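4. Moving in: leveling, glass top, first week

Read the whole section before you start. Takes one person most of an afternoon, two people a lot less. Sections 1 to 3 (unpacking, parts check, base frame) need to be done already. If the frame still rocks, go back to 3. Don't try to fix a rocking frame with the top on.

This covers the Drevden low table with the clear top, and mostly applies to the Drevden side table too. The Rindolel has a different pad layout, see 4.6.

4.1 Before the top goes on

1. Pick the spot. Final spot, not "for now". Moving the table later with the top on is how tops get chipped.

2. Check the floor. Carpet is fine. Thick rugs are OK if all of the feet are on the rug or all of them are off it. Half and half will never level.

3. On carpet, stand the frame in place overnight before leveling. The feet sink. If you level right away you will be doing it again by breakfast.

4. On hard floors, stick the felt discs to the feet now. Press each one for a full 60 seconds. Clean the foot first, the shipping oil kills the glue.

5. Lay a level across the frame, then turn it the other way and check again. A phone level is OK for a first pass. Not for the final one.

6. Adjust feet by hand. Counterclockwise to raise. If a foot is stiff, lift that side of the frame an inch and try again. No pliers on the feet — the collar cracks.

Note: Do not run a foot out past the painted line. If you need more height than that, the floor is the problem. Use a shim under the foot.

4.2 Pads

The clear pads sit between the frame and the top. There are no screws and no glue. Weight plus pads is what holds it.

1. Wipe the contact points on the frame with a dry cloth. Then with a damp one. Then dry again.

2. Peel and place a pad on every contact point. Flat side down, dimple up.

3. Leave the pads alone for 2 hours. They need to grab before they take weight.

4. Look at each pad from the side. Any pad lifting at the edge, take it off and use a spare. Spares are in the bag with the hex key.

CAUTION: Never set the top straight on metal, not even "just to see how it looks". Glass on bare metal can chip from underneath and you won't see it until it goes.

4.3 Setting the top

Two people. Shoes on. Rings and watches off. Gloves with rubber palms if you have them, dish gloves work in a pinch.

1. Clear a path from the box to the frame. Shut the dog in another room.

2. Cut the tape on the carton but leave the foam corners on until the top is standing on its edge on a folded blanket.

3. Carry it on edge, like a door. Never flat. A flat carry puts all the bend in the middle.

4. Stop next to the frame. Agree who moves first. Tip it slowly and rest the near edge on the near pads.

5. Lower the far edge. Fingers underneath until the last inch, then slide them out to the side.

6. Stand back and look at the overhang. The outline isn't a true circle so don't try to measure it like one. Go by eye from above, then from the doorway you use most.

7. To shift it, lift a hair and move. Don't drag, dragging rolls the pads.

8. Press down gently at the rim, work your way around. No clicks, no movement. A click means a pad is out of place or a foot isn't touching. Go back to 4.1 step 5.

CAUTION: Do not lean, sit, or kneel on the top at any time. Max load is 80 pounds spread out. One heavy thing in one small spot is not "spread out".
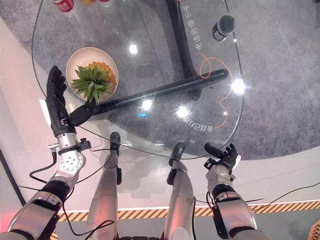
4.4 First week

1. Keep it light for the first day. Books, a bowl, the mail. Nothing that would hurt if the top shifted.

2. Recheck the level after 3 days. On carpet it will have moved, this is normal. Take the top off before adjusting if the correction is more than a half turn. Yes it's a pain.

3. Recheck again at the end of the week. After that, twice a year is plenty. We like December, when the furniture gets pushed around anyway, and then once in summer.

4. If the pads leave a faint ring showing through the glass, leave it. It's trapped air and it fades. If it's still there after a month, swap the pads.

4.5 Cleaning and everyday use

- Plain water and a microfiber cloth does most of it. A drop of dish soap for sticky stuff.
- Glass cleaner: spray the cloth, not the table. Spray runs over the edge and sits in the pads and they let go.
- Wipe the underside too. People forget, then wonder why the top looks gray when the sun comes in.
- Ceramic bowls and vases: check the foot ring on the bottom. If its rough and unglazed it will scratch. Stick-on felt dots fix it.
- Whole fruit is fine in a bowl. Cut fruit straight on the glass leaves acid marks if it sits. Same with lemon and vinegar. They wipe off if you catch them the same day.
- Hot pans: no. Use a trivet. Same goes for a frozen dish straight out of the freezer. It's the sudden change that does it.
- Candles need a plate under them, tea lights included.
- Vacuuming: the legs curve, so the vacuum head catches where they meet the floor. Use the narrow tool there. Do not ram it, you will knock the level out.
- Frame: dry cloth. Touch-up paint is in the parts bag, let it dry fully before teh top goes anywhere near it.

Note on chips: run a fingertip (gloved) around the edge when you do the twice-a-year check. Anything sharp, stop using the table. An edge chip does not get better and can't be filled at home. Order a new top.

4.6 Rindolel owners

Same steps, with these changes:

1. Pads go in the cups on the frame, not on the flat. Dimple DOWN this time.

2. The top has a front. Look for the small etched mark on the underside and put it over the longer leg.

3. Feet are clockwise to raise. Opposite of the Drevden. Sorry.

4. Hard floor discs are not in the box. Ask for the Skonotach set, they fit both.

4.7 Quick fixes

Top slides when bumped — dust on pads. Lift off, wash pads in warm water, air dry, put back. They get their grip back.

Table rocks but level reads fine — a foot is hanging just off the floor. Try to slip a piece of paper under each one. Where it slides through, lower that foot.

Creaking — frame bolts. Top off, tighten with the hex key, a quarter turn each, go around twice.

Cloudy film that won't wipe — hard water. Half vinegar half water, wipe, rinse straight away, dry.

Lost the hex key — any hardware store. Size is stamped on the bolt head.

Replacement pads, feet and tops: have the label number ready. It's on the inside of the frame near the joint, not on the glass.

Next: Section 5, Taking apart and moving house

Comments (5)

gravelpit_annie
The overnight thing on carpet is real. I skipped it and leveled twice. Then a third time.

tmorrow88
Is the Mayrhofer top the same size? Mine chipped and thats the only one in stock near me.

deskandchair
@tmorrow88 no, the Mayrhofer is wider at one end, it'll sit on the pads but hangs out over one leg. Wouldn't risk it. Wait for the right one.

lowcountry_lu
4.6 step 3 should be in BOLD. Spent an hour raising the wrong way!!

hatchback_home
Dish gloves worked great for carrying the top, thanks. One question, do the felt discs come off again without leaving glue? We're renting and I might swap the rug out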